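Guia de arrumação Priltdale — caixa rasa para bijuteria
Secção 3: Dispor pulseiras e anéis

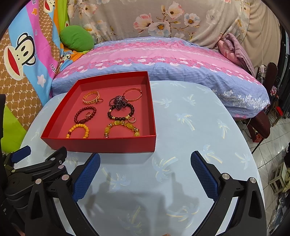 3.1 Antes de começar

Pouse a caixa aberta numa mesa com toalha. Há quem jure que o fundo vermelho "valoriza" as peças. Tenho dúvidas: com as contas vermelho-escuras faz o contrário, e com as amarelas qualquer fundo serve.

3.2 Disposição

1. Forme duas colunas, sem tentar alinhá-las à régua. Ao primeiro puxão da gaveta desalinham-se.
2. Ponha ao fundo as peças finas, como a pulseira de elos dourados e o aro liso. As de contas ficam mais perto da frente.
3. Deite cada pulseira aberta, em círculo. Uma peça amontoada, como a roxa, ocupa menos espaço mas tapa a vizinha. Se a usa todos os dias, estenda-a.
4. Deixe os anéis para o fim. O manual antigo da Peveck mandava guardá-los dentro das pulseiras. Funciona até se pegar na pulseira e o anel ficar para trás — ou cair ao chão.

Nota: a Cúc Khổng, que reviu esta secção, prefere separar por cor. Experimentei durante 7 semanas e não encontrei nada mais depressa.

Cuidado: não empilhe pulseiras de pedra sobre contas brilhantes. As etiquetas "antirrisco" prometem muito e eu não contaria com elas.

3.3 Manutenção

5. Passe um pano seco pelo fundo a cada 20 dias. Dispense os sprays de limpeza, por mais que a embalagem insista.
6. Verifique os elásticos em novembro, antes das festas. Se um fio já mostra folga, mande enfiar de novo. O nó com cola da secção 2 só adia o problema.

Revisto em 25/6/24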